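Flistthorpe guest house opens 11 new rooms by the harbour this March

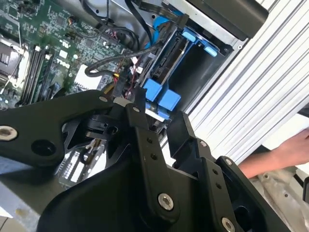 A desktop computer with its case open.

Hello from Flistthorpe! I'm Urszula Michalski, and I've run the Hurnent guest house with my business partner Ksawery Sadowski for long enough to know every creaky stair in it. I'm delighted to say that in March we're opening 11 new bedrooms in the old net store next door, which takes us well past the size either of us had in mind when we started (my mum still calls it "the bed and breakfast").

The new rooms are all on the harbour side. Four of them are on the ground floor with level access from the car park and walk-in showers, something guests have been asking us for ever since we opened. The rest are up one flight of stairs, and there's a lift as well – small, but it'll take you and your cases. Every room has a kettle, proper milk in a little fridge, blackout curtains and a window that opens. Two have a connecting door, so families can spread out a bit.

Breakfast is served from seven in the main house, and we'll carry on doing the smoked haddock because I think there'd be a riot if we stopped. Our cook, Iwona Tomaszewski, has added a baked oat dish with plums that I've been eating far too much of while she "tests" it. If you're off early for the ferry, tell us the night before and she'll pack you something in a bag.

We worked with Nartey, the builders from up the hill, and they've kept the old beams and the big sliding door, which now opens into a sitting room with a log burner and far more books than shelf space. Dogs are welcome in there and in the ground floor rooms. Please keep them off the beds if you can!

"I wanted it to feel like staying with a friend who happens to have very good towels," says Ksawery, who chose the towels and would like everyone to know it.

Rooms start at £70 a night for two, breakfast included. Parking is free for guests, and the bus from the station stops 300 metres from the front door. Someone's on the desk until ten at night, and after that there's a bell that rings by my bed, so do use it if you need it (just be gentle before six).

Bookings are open now, by phone or at the desk if you're passing. Returning guests can ask for their usual room in the main house or try one of the new ones at the same price for the whole of the first month. We're also having an open afternoon for neighbours before the first guests arrive, from two until five, with tea and Iwona's ginger cake. Come and have a nose round.

Press enquiries: Lucyna Bielecka at Bekanov, who can arrange visits and overnight stays for travel writers.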